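Häufige Fragen rund ums T-Shirt-Falten

Seit ich im November meine Kommode ausgemistet habe, bekomme ich ständig Mails dazu. Ich sammle die Antworten jetzt mal hier, dann muss ich nicht alles dreimal tippen :-)

Bügelst du vor dem Falten?
Nein, nie! Ich streiche das Shirt mit der flachen Hand glatt und fertig. Nur die Leinenblusen kommen unters Eisen, und selbst die oft erst am Morgen, an dem ich sie anziehe.

Wo faltest du am liebsten?
Am Tisch. Auf dem Bett geht es zwar auch, aber die Matratze gibt nach und dann verrutscht mir alles. Eine glatte, feste Fläche ist viel angenehmer, auch für den Rücken.
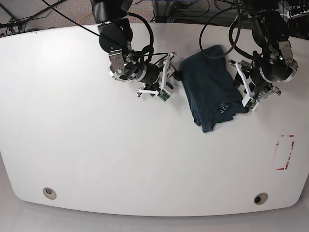 Muss das Rechteck ganz genau werden?
Ach was. Bei mir guckt fast immer irgendwo ein Zipfel raus, den schlage ich beim Einräumen einfach unter. Wer es ordentlicher mag: erst beide Seiten zur Mitte, dann die Ärmel zurück, dann von unten hoch.

Legen oder rollen?
Ich lege. Capucine rollt alles und schwört drauf, vor allem im Koffer. In meiner flachen Schublade von Flurkico passen drei Stapel nebeneinander, da wäre Rollen nur Gefummel.

Wie findest du dunkle Shirts im Stapel wieder?
Gute Frage, Schwarz und Dunkelblau verwechsle ich abends bei Lampenlicht dauernd! Ich sortiere deshalb bei Tageslicht, Dunkelblau kommt nach links.

Hilft so ein Faltbrett?
Adom hat mir seins geliehen, für Kindershirts fand ich es zu groß. Bei Herrengrößen ging es prima. Er hat es inzwischen zurück, also bitte nicht mehr nach der Marke fragen, die weiß ich nicht mehr.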